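Lecture 9: Moisture, Wood Movement and Door Fit
Building Materials II, course handout
Revised 27 Sep 2026

9.1 Scope

These notes cover dimensional change in wood caused by moisture, with interior doors and fixed cabinets as the working case. Rot, insects and fire are covered in Lecture 11. Students should already know the three directions in wood: longitudinal (along the grain), radial (across the growth rings) and tangential (along the rings).

9.2 Moisture content

Moisture content (MC) is the mass of water in a piece divided by its oven-dry mass, given as a percentage. A sample that weighs 600 g as received and 574 g at a later weighing has lost 26 g of water. The MC cannot be found from those two weights alone. The oven-dry mass is also needed, and lab reports that leave it out will be returned.

Water is held in two ways. Free water sits in the cell cavities and has almost no effect on size. Bound water sits in the cell walls. Removing it makes the wall thinner and the piece smaller. The point at which the cavities are empty and the walls are still full is the fiber saturation point (FSP), taken in this course as 28 percent MC. Movement is calculated only for the part of a change that lies below FSP. A board that dries from 40 percent to 20 percent is treated as if it had dried from 28 to 20.

9.3 Equilibrium

Wood left in steady air reaches an equilibrium moisture content (EMC). Relative humidity has the larger effect on EMC and temperature the smaller one. In heated buildings EMC is lowest in winter. For the course problems, use 6 percent for December and 11 percent for late summer unless the problem gives other values.

Thin stock responds in days. A solid door may take weeks, and the two faces may not be at the same MC while it adjusts. If one face is dry and the other is damp, the damp face is wider and the door cups toward the dry side. Coating one face only has a similar effect whenever the humidity changes.

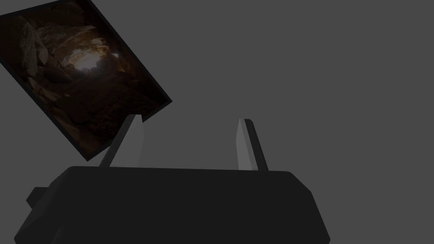

Fig. 9.1. Rendered view, gripper with two fingers set well apart.

9.4 Calculating movement

The standard working formula is

change in width = width x C x change in MC

where C is the dimensional change coefficient for the species and the direction, per one percent of MC. Tangential values are commonly near twice the radial values. Longitudinal values are small enough to ignore in normal wood. Juvenile wood and reaction wood are exceptions.

Worked case. A flat-sawn solid panel is 400 mm wide. C (tangential) is 0.0030. MC goes from 6 to 11 percent.

change = 400 x 0.0030 x 5 = 6.0 mm

The same panel in quarter-sawn stock, with C (radial) of 0.0015, moves 3.0 mm. A slab door made from flat-sawn boards with a total width of 1000 mm would move 15 mm over the same range. No normal clearance can absorb that, and wide solid slabs are seldom hung inside heated buildings for this reason.

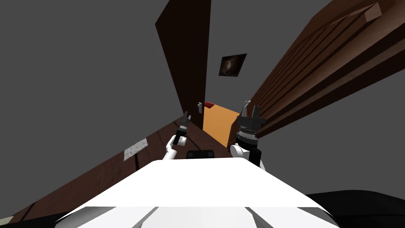

9.5 Frame and panel construction

The frame and panel door separates the part that moves from the part that must hold its size. Stiles run vertically and rails run horizontally. The height of the door is set by the stiles, whose grain runs lengthwise, so height hardly changes. The width is set by the rails plus the two stiles. Only the stiles contribute across the grain.

The panel floats in a groove and must not be glued at its edges. Groove depth has to allow for both extremes. A panel fitted tight at 6 percent will push the stiles apart at 11. A panel fitted at 11 needs enough edge buried in the groove that no gap opens at 6. Finish the panel before assembly; otherwise an unfinished strip may show at the edges in winter.

Veneered and composite cores move much less across the width. Balance is the main concern with these. Each layer on one side of the core needs a matching layer on the other, with the same grain direction and thickness.
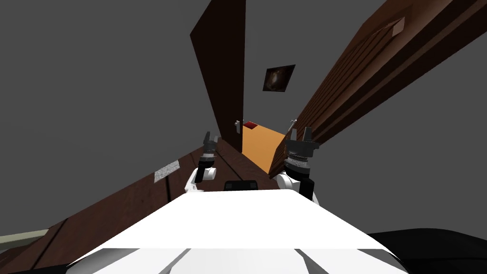 Reading time: 6 minutes

9.6 Clearances and hardware

Clearance is set at the MC on the day of hanging, not at an average. A door hung in dry conditions needs the full expected swelling added to the latch-side gap. A door hung in damp conditions can start with a small gap.

Check the fit in this order:
Measure MC of the door and of the jamb separately.
Find the expected range for the building.
Calculate the change for the stiles only, or for the full width in a solid slab.
Add the result to the minimum working gap of 2 mm.
Set the strike plate last.

Binding along the whole latch side usually points to swelling. Binding at the top corner alone usually points to loose hinges or a frame out of square, and planing it is the wrong repair.
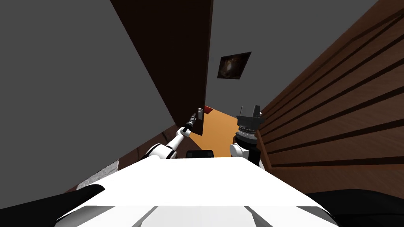

Latch faults follow the same logic. A bolt that misses the strike vertically is unlikely to be a moisture fault, given the small longitudinal movement in the stiles. A bolt that scrapes on the face of the strike may be caused by cup or twist. Place a straightedge on the stile and record the gap at mid-height before touching the strike.

9.7 Problems

1. A rail and stile door has two stiles, each 110 mm wide, flat-sawn, C = 0.0030. Find the change in door width from 6 to 11 percent MC.
2. Repeat for quarter-sawn stiles, C = 0.0015.
3. A board dries from 35 to 12 percent MC. State the change in MC to be used in the formula.
4. Explain why a door painted on one face only may twist or cup after a humid month.

Show units at each step.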